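Reading Across a Series: Speaker Notes

Tahsin Sheikh
Talk given to the Rorkwood Library readers' evening, April 23, 2023

Opening. Thank the library. Say who I am: I review fiction, mostly historical, mostly series. Tonight is about the Murín books and what happens to a reader between volume one and volume three.

Quick show of hands. Who has read all 3? Who stopped after the first? (If most stopped, spend longer on the next part and skip the bit on maps.)

The first book, Trilura. It opens in 1774 with a miller's daughter waiting for a ferry. Slow start. I nearly put it down at page 100, and I say so in my review. The ferry crossing is where the story wakes up. Read aloud the paragraph where she counts her coins twice. Keep it short.

What the book does well: weather, meals, money. You always know what things cost. What it does less well: the brother. He is there to carry letters and then he is there to be sick.

The second book, Flokley. Different narrator, the ferryman's widow, and a lot of readers felt cheated by that. I did too for the first few chapters. On a second reading I liked her better than anyone else in the series. She is rude and she notices things. Mention the scene with the borrowed coat — no spoilers past that.

Water here.

The third book, Murín. Named for the family, finally. This one is longer and the romance takes up more of it than I wanted. The wedding chapter could lose half its guests. But the last meeting between the two women is the best writing in the series, and it depends on things set down in book one. If you skipped Trilura it will not mean much.

Question I get asked: can you start with Flokley? My answer is yes, if you go back afterward.

On reviewing a series. I keep one notebook for all the books and write down names, ages and debts as I go. I try to judge each book alone first, then as a part. Readers who write to me want to know mainly whether the ending is worth the time. I think it is.

Close with the line from the widow's letter. Then questions. Ask people to say which book they mean before they start. Copies at the back table, please return the library ones to the desk. 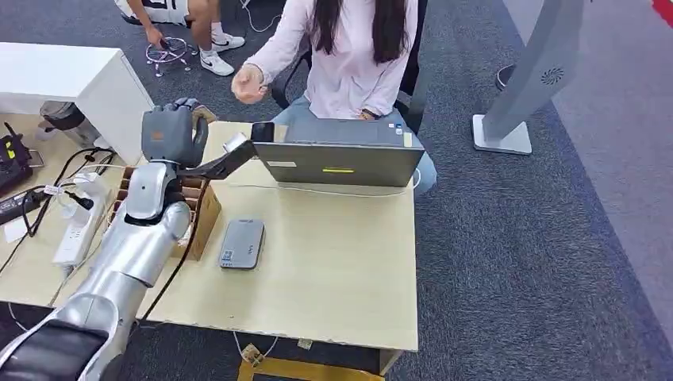
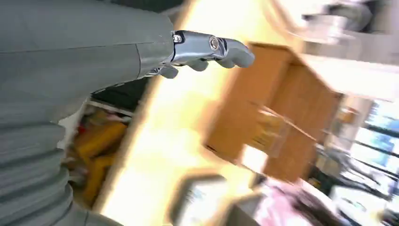

Reading time: 3 min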